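Stindell 7 beta brings new settings panel, drops old update tool
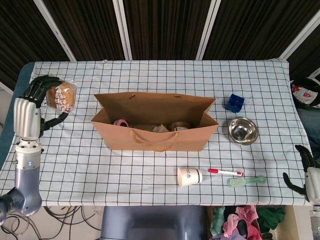
A wrapped bun in a robotic hand, with a paper shopping bag open on the table.

The second public beta of Stindell 7 can be downloaded since this morning. Firitz, the company which develops the desktop system, says that the new build closes 1,953 reports from the first beta, most of them small problems with display scaling and with printers.

The biggest visible change is the settings panel. In Stindell 6 the network, sound and power options were kept in separate windows, and many users complained that they could never remember which one to open. Now they are in a single window with a search field at the top. The old windows can still be started from the command line, but Firitz plans to remove them before the final version.

Also gone is the old update tool, which had to be closed by hand before a restart. Updates are now installed by a background service called Ondby. It downloads packages when the computer is idle and asks for a restart only if the kernel or the graphics driver was changed. Users who prefer to decide themselves can switch Ondby to manual mode, although this choice is a little hidden, under "Power" and then "Background work".

In our short test the installation in a virtual machine took around 20 minutes and gave no errors. The guest additions had to be installed again after the first start, otherwise the screen stayed at a low resolution. We also saw one strange thing with the keyboard: after waking from sleep the layout went back to US English, even when another layout was set as default. The release notes list this as a known problem and advise to log out and in again -- this helped, but only until the next sleep.

Older hardware will need some attention. The beta asks for at least 2 GB of memory, and the 32-bit edition is no longer offered. Those who must stay on 32-bit machines will receive security fixes for Stindell 6 for another 2 years.

The file manager, Kelmendi, is almost the same as before. It can now open compressed archives as normal folders, and the copy window shows the speed again, after this was removed in the last version. Tabs are still missing. Firitz writes in its notes that they are "under work" and gives no promise for this release.

Upgrading directly from Stindell 6 is possible, but going back is not, so a full backup is needed first. Users of the first beta will get the new build through the normal update channel. The final version is expected in October -- if no serious faults are found in the disk encryption, which was rewritten for this release and which Firitz asks testers to try especially.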